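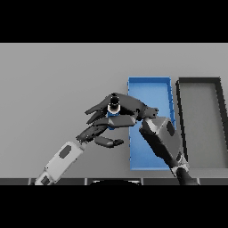 Bin collections in Gollen go fortnightly from January, the council confirmed late last night. Vote was close. Food waste stays weekly, everything else moves to every other week, recycling one week and rubbish the next.

The change covers 759 streets across the town and the Tagle estate. Flats above shops on Drokton Road not included for now, they keep the 7am pick-up. New calendars to go through doors before Christmas, and anyone who hasnt had one should ring the depot.

Council says it will save enough to keep the Ceveck tip open at weekends, which had been under threat since spring. A petition against the switch got 600 names. It was read out but not debated. 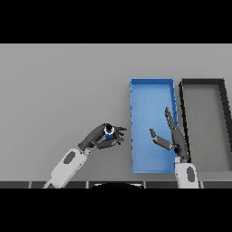
Iolanda Cavalcanti told the meeting that families with babies would be stuck with full bins by day ten, and asked why larger ones were not being offered free. They will cost £19 each, councillors said, with a discount scheme "being looked at".

Extra bags left beside bins will not be taken. Missed collections can be reported untill 5pm the next day.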